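Home Blog Workshop Reviews About Contact

Three weeks with the Rodora gripper trainer

4 min read

So I finally caved and paid for the Rodora subscription. Regular readers will know I've been grumbling about it since May, mostly because of the price, and partly because I already have a perfectly good arm bolted to the bench and didn't see why I should pay to practise on a pretend one. Then I bent a finger on the real one (a Kuhlmann, so not a cheap finger!) and suddenly the pretend one looked like a bargain.

What you get is a simulator and a set of practice tasks, plus a little desktop controller in the box if you go for the middle plan, as I did. Mine came from Grarkadness, who were lovely on the phone and sent it out the same day. The order number was 3203, which I only know because I had to read it out to them when the licence key didn't work. They sorted that before lunch.

Setting up took me most of a Sunday morning. The installer is fine, the controller is fine, but the bit where you match the controller to the on-screen gripper is a right faff and the booklet skips a whole page of it. Leave the scaling alone until you've done the first task, is my advice. I didn't, and every tiny nudge sent the thing flying across the room.

There are 138 tasks and I've mostly been living in the close-up ones, where your view is from just behind the fingers and you have to bring them in near an edge without clouting anything. I love these. They are also maddening, as you lose all sense of how far away things are once a big flat surface fills up half your view. 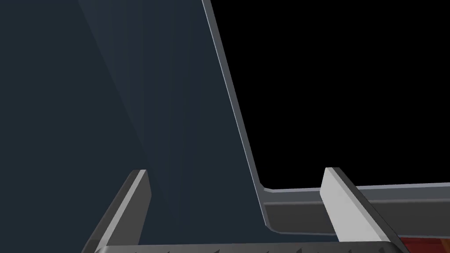
A reader called the close-up tasks the only part worth paying for, and reckoned the rest could be had for nothing if you were willing to put up with an uglier menu. Fair point, and I've used the free ones too. For me the difference is the replay, where you can drag back through your own attempt and see the moment you started to drift. I'd pay for that alone, though maybe not quite this much.

Now the moans. The graphics are plain, all greys and dull blues with a lot of black behind, and if you want pretty you'll be disappointed. I've stopped noticing. The sound is awful and I turned it off on day one. And saved attempts are capped at 1000, which sounds like loads until you realise it counts every single restart. I restart a lot.

The Jistcombe add-on pack is out as well, with 3 extra gripper types. I haven't bought it. I might, if they do another sale, but the standard parallel one is closest to mine and I'd sooner get good at that first.

Has it helped with the real arm? I think so. I'm slower on the approach and I look at my edges more, and the new finger is still straight. Next time I'll write up the controller settings properly, as two of you have asked.

12 comments | 27 likes | Share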